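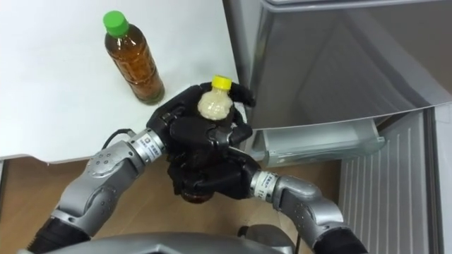 Open refrigerator and white tabletop. Bottle with yellow cap.

Skondlow - Jitcombe building
Workplace walk-through, June
Areas covered: front entry, hallway, Room 126, kitchen corner, storage closet, rear stair

How to mark: OK, FIX, or N/A. A FIX item needs a comment. If you fix it on the spot, still mark FIX and write "done" next to it so we can tell the difference next month.

EXITS AND HALLWAY

Front door opens fully and closes by itself: OK
Rear door opens without a key from inside: OK
Exit signs lit: FIX
Comment: Sign over the rear stair flickers. Moser has the work order. Battery test passed, so the sign does work on backup.
Hallway clear for its full width: FIX
Comment: Flattened cartons leaning by the rear door again. Moved to recycling, done. They come back every time there is a delivery, and the delivery sheet still tells drivers to leave things there.
Stair treads tight, handrail firm: OK
Comment: Bottom bracket was loose in the spring. Still holding.

FIRE EQUIPMENT

Extinguishers on their hooks and visible: OK
Gauge in the green: OK
Inspection tag signed: FIX
Comment: Unit 263 in the storage closet has last year's tag. Reported to Moser.
Smoke alarm test: OK
Comment: Tested before 8 a.m. The one in the closet is quieter than the others but can be heard from the hallway with the door shut.

REFRIGERATOR AND FOOD

Thermometer present and reading 40 F or lower: OK
Door seal clean and not torn: FIX
Comment: Small split at the bottom corner. Door still pulls shut. Check again next month and order a seal if it is longer.
Food labeled with name and month: FIX
Comment: Most of it was not. Left a roll of tape and a marker on top of the refrigerator.
Cleaning products stored away from food: OK
Drip tray dry: OK

DESKS AND SEATING

Height-adjustable desks go up and down without catching: OK
Comment: Run them through the whole range, not just a few inches. The old Caltamik controllers used to stop partway and then drop a little. The replacements have not done this.
Cables have slack at full height: FIX
Comment: One monitor cable went tight near the top. Swapped for a longer one, done.
Load under the posted limit of 160 pounds: OK
Edges and corners free of chips: OK
Chairs: casters turn, backs lock: FIX
Comment: One back will not lock upright. Tagged and put in the closet. Please do not take it out again.
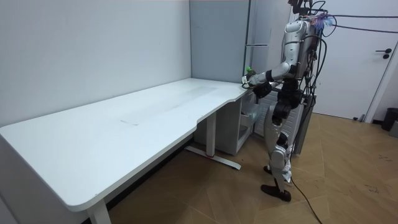 Kedir Jemal asked for the desk items to be split up, since a desk that passes on movement can still fail on cables, and the old form had one box for both. He also wanted to know who resets the desks after testing. Whoever runs the test does. Leave them at sitting height, and look underneath before you press the button.

ELECTRICAL

Outlet covers in place, none cracked: OK
Power strips plugged into the wall and not into each other: FIX
Comment: Found a chain of three behind the printer. Taken apart, done. The printer now has its own outlet.
Cords not run under mats or through doorways: OK
Panel door closed, clear space in front: OK
GFCI outlets in the kitchen corner trip and reset: OK
Comment: The left one needs a hard push to reset.

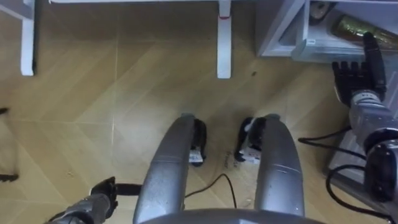 Walk-through and comments: Birthe Nørgaard, Jitcombe

FLOORS

Boards level, no raised ends: OK
Mats flat and not curling: FIX
Comment: Entry mat has a curled corner. Turned it around so the curl is against the wall, but it needs replacing before winter.
Spills cleaned up and sign put out: OK
Comment: The wet floor sign was in the closet behind the vacuum. Moved it to the hook by the sink.
Transition strip at the kitchen corner screwed down: FIX
Comment: One screw missing. Kedir has a box of them.

FIRST AID

Kit in place and sealed: OK
Nothing past its date: FIX
Comment: Eye wash expired. Ordered. Burn gel is good until next spring.
Emergency numbers posted and correct: FIX
Comment: The sheet still lists the old Moser after-hours line. Crossed out and the new number written in by hand - I will print a clean copy.

OPEN ITEMS CARRIED TO NEXT MONTH

Exit sign, rear stair
Tag on unit 263
Refrigerator door seal
Chair in closet, repair or throw out
Entry mat
Transition strip screw
Eye wash, check that it arrived

Put the signed copy in the blue binder by the front door. The June sheet goes in front of the May one.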